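# How to test whether a two-arm robot can do a chore

People ask us whether a robot can do the dishes, and the only useful reply is to pick one small part of the dishes and test it. This page explains how we run those tests at Pallum, with two arms on one table. It assumes the arms are already mounted, calibrated and able to stop on command. If they are not, start with Ville Koskela's setup notes and come back.

## 1. Pick one step

A chore is a chain of steps. "Put the mug away" means finding the mug, picking it up, turning it the right way, moving it to the rack, lining it up with a peg and letting go. Write the chain out on paper first. Then choose one link and test only that.

Good first steps:

- Pick up a mug from a fixed spot
- Hang a mug on a peg
- Open an oven door that is already unlatched
- Pass a small object from one hand to the other

Leave folding, pouring and anything with a wet cloth for later.

## 2. Write down what counts as done

Do this before the first run. For hanging a mug, ours reads: "The handle is over the peg, both grippers are open, and the mug stays put for 8 seconds." For a handover it reads: "The second gripper holds the object alone and the first gripper has moved clear."

Nana Boateng keeps these on an index card taped beside the stop button. When someone wants to count a near miss, we read the card.

## 3. Set the table

Use things from a real kitchen or shop. Foam blocks are fine for checking the arms, but they tell you little about a chore. Put at least two objects on the table that have no part in the step you are testing. A system that only works on a bare table is not ready for a counter.

Mark the start positions with small bits of tape so that a second person can reset them. 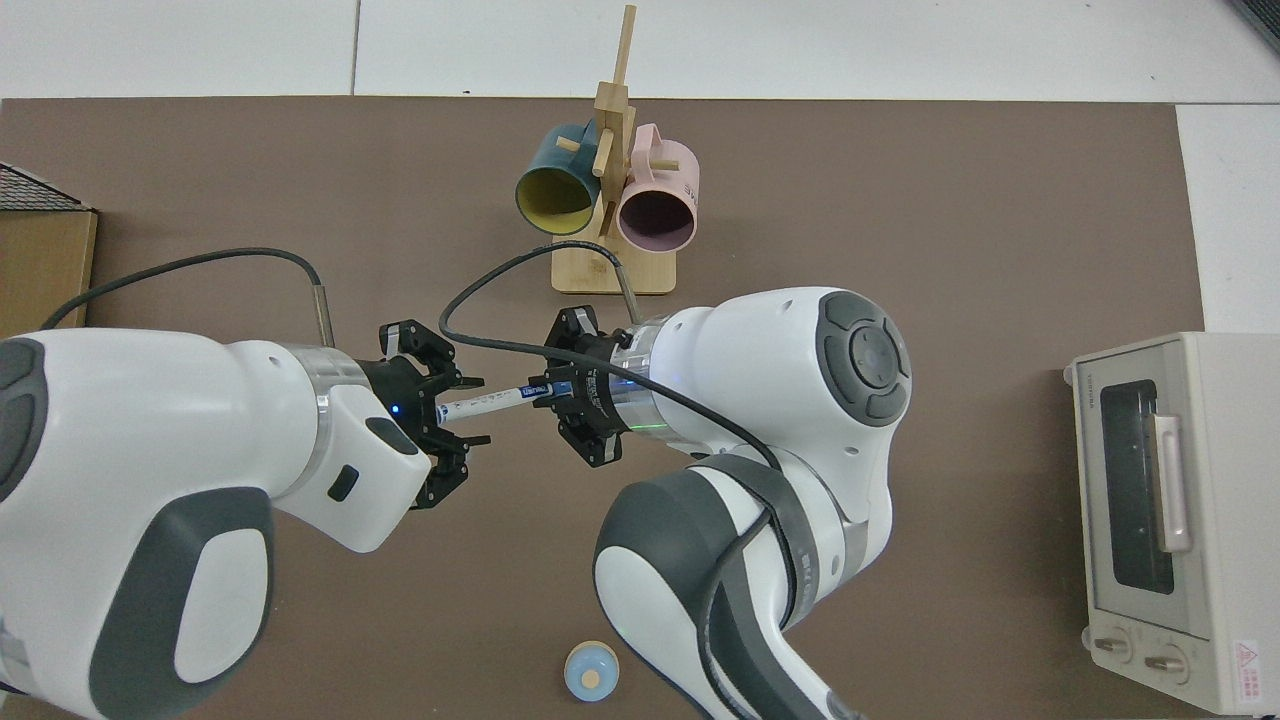
Handovers are worth testing early, before any full chore. Almost every two-handed job has one in it: a spoon moves to the other hand so the first can open a drawer, or a screw goes across so it can be turned. A thin marker makes a good test piece, held level with one gripper on each end as it is passed. The fingers have little to hold, and if one arm pulls before the other lets go, the marker twists or drops. We leave the mug tree and the toaster oven on the table for this test, so the arms have to work without bumping them. Watch the cables too. They can swing wider than the arms do, and a planner that tracks only the arms will not know it.

## 4. Run it in sets

Run sets of 21. Reset the table by hand between tries, and move the object a little each time, a finger's width or so. For every try, write down:

1. Done or not done, by the card
2. Time from start to finish
3. Where it went wrong, if it did
4. Whether a person had to step in

Do not change settings in the middle of a set. If you must, throw the set out and start again. Esko Ikonen lost most of a November to mixed sets, and we could not use any of the numbers.

## 5. Sort the failures

Three bins are enough to start with.

**Seeing.** The gripper goes to the wrong place. Dark glass and shiny metal are common causes.

**Holding.** The gripper gets there but the object slips or turns. Check finger pads and grip force.

**Timing.** Each arm does its part, but too early or too late. Most handover failures go in this bin.

Fix the biggest bin first, then run a full new set.

## 6. Go long

A few good sets mean you can try a long run. Ours is 400 tries over several shifts, with different people doing the resets. Small faults show up here — a pad that wears smooth, a screw that backs out, a light that changes by late afternoon.

Our log now holds 2514 tries across all tasks. Single steps with known objects do well. Chains of steps do much worse, as each link adds its own misses.

## So can they do chores yet?

On a shop floor, where the same part comes to the same place, a two-arm setup can take over some steps now, with a person nearby. In a home, we would not leave one alone with the dishes. Joelle Obeidat is writing up the next test, which joins a handover and a mug hang into one run. Use the same card and the same three bins for it, and send your logs to her when the set is complete.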